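Trindilgate Evening Courses
Small-Space Organizing, Unit 7: The Dressing Table
Handout by Svenja Ostermann

Welcome back! Last unit was the linen shelf, and I know a few of you are still refolding. Tonight we go small, and I have been looking forward to it, as a dressing table is the one surface you can finish in a single evening and enjoy the very next morning.

Start with a bare top. Take everything off, wipe the surface, and leave it bare while you sort. Brushes in one pile, tubes and pots in another, hair things in a third (you'll be amazed how many hair ties you own). Anything that smells odd or has separated goes out.

Now the containers. I like clear ones for this job, and small! A big tray with high sides fills up with receipts and coins before the month is over. A little see-through box takes a few tall things, and you can tell from the doorway what's in it. Put the box down first, find the spot where your hand naturally goes, and only then start filling it.
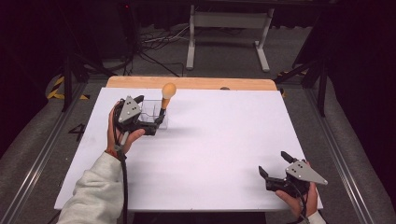
Velimir Kadrić objected at this point that clear boxes show every speck of powder and he would sooner have a plain ceramic mug. Fair point, and a mug works beautifully if you don't mind fishing around in it! For those staying with clear: lukewarm water, a drop of dish soap, a soft cloth. Skip the scratchy side of the sponge.

Standing brushes up

Handle down, bristles up, always. A big fluffy head needs air all round it, so give it a compartment to itself and keep the next brush a little way off. Long handles will lean in a wide compartment. A bit of lean is fine, but if the whole box wants to tip, move it to the back of the table or choose a heavier one.

Freshly washed brushes are the exception. Lay them flat on a towel until they are completely dry, then stand them up again. 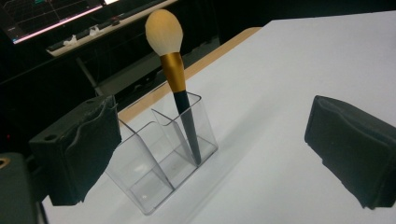
Fig. 2. Large brush upright in a two-compartment organizer, left side still free.

I do love a free compartment. Leave one if you possibly can, for the lip balm or eyeliner that turns up next week.

For next time

Clear one small surface at home, dressing table or not, and write down 2 things you moved somewhere else and where they went. Slavica Trajkovski has the sign-up sheet for the drawer divider session. Bring the inside measurements of your drawer, height included!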